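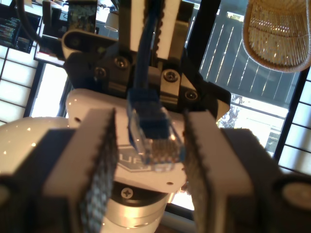

A network cable between two grippers, plug end down.

I promised last time that I'd write something about the cable software, and then January happened and I rewrote half of it, so you're getting the newer (and I hope saner) version. If you're new here, Florum is my catch-all name for the code that sits between "the cameras see a cable" and "the arms do something about it." It started as a weekend planner for moving blocks around. It has grown a lot of odd corners!

The part I want to talk about is the handover, when one gripper lets go of a network plug and the other one takes over. With a block you can get away with murder. You know where it is, you know how big it is, and it stays that shape while you think. A cable has its own ideas. Move the top gripper a little and the plug end swings, or twists, or does both and then settles somewhere you didn't plan for. My old planner worked out one nice smooth path from the first look and then followed it with its eyes closed. You can guess how that went.

So the new one plans in short pieces. It looks, makes a guess at where the plug is and which way it points, moves a bit, and looks again. I keep 15 guesses alive at once and throw out the ones that stop matching what the cameras report. The clear plastic plugs are a pain for this, by the way. The depth numbers go right through them, and for weeks my code was very confident about a plug that it had placed somewhere behind the real one. What finally helped was to stop asking for the plug at all. Now I find the cable, which is a nice solid color, follow it down to where it ends, and work out the plug from there.

The tool I use for replaying all this is called Sendeo, and if you take one thing from this item, please let it be: write your replay tool first. I wrote mine last. Every run gets saved with the pictures, the joint positions and the guesses on one clock, and I can scrub back to the moment a guess went bad and step through it. I have 2000 runs in there now, and the oldest ones are nearly useless to me (I had saved the pictures and the joint positions on two different clocks, and please don't ask how long it took me to notice).

After the handover comes the bit everyone wants to talk about, which is the approach to the port. 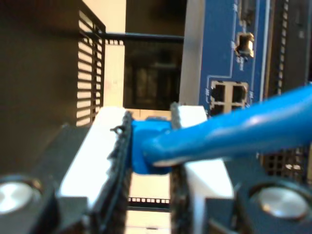 Semeniuk wrote in after the last issue to say that I should give up on planning the final stretch altogether, switch to force control much earlier, and let the plug feel its way in, because no camera estimate is going to be good enough at that distance anyway.

I've gone back and forth on this one. I agree about the last little stretch, and the code does switch over there now. But when I tried switching early, the plug would rub along the face of the panel and the controller would happily decide it had found an edge, any edge, and start pushing. With a whole group of openings close together that's a bad habit. So the planner still picks the port and lines up the angle, and the force part only gets to make small corrections. If a correction grows too big, the whole thing backs off and looks again. I cut the control settings down as well. There used to be 121 of them in one file, and I could not have told you what half of them did.

The other big change is the collision check. I'd been using Fastton for that, which is an old library of mine, and it was treating the arm as a set of fat cylinders. Fine for blocks! Much too fat for working close to anything flat, so it kept refusing moves that were perfectly okay. I gave the wrist and the fingers their own proper shapes, and a check now takes about 220 microseconds, slower than before but still quick enough that I don't think about it.

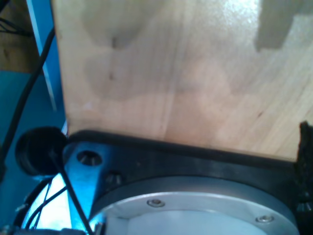 Wrist hardware right by a wooden board, the kind of closeness the fat cylinders hated.

What's still missing is the cables on the arm itself. The checker knows nothing about them, and I've been getting by with a list of wrist angles it isn't allowed to use. I'd like to model them with the same rope code I use for the network cable, only that code wants to see both ends, and I haven't worked out what to do when it can't. If you've solved this in your own setup, write to me, even if it's ugly. Next issue I'll put up the replay file format and the small script that reads it.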